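Bring back the cooking room
Gwendolyn Baptiste, 2 Jul 2021

I love that Tillman Secondary is talking about home economics again! Our district dropped it 9 years ago, and I've been grumbling ever since. Give every Grade 8 student one term of it, starting in October, and watch them light up. 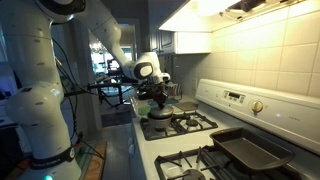 A galley kitchen with a white gas stove.

The old program at Gostum ran on 20 students a class, and my own kids came home wanting to make soup (and argue over the grocery flyer). That's maths, chemistry and good neighbourly behaviour in one period. Trustees, please, put it in the budget!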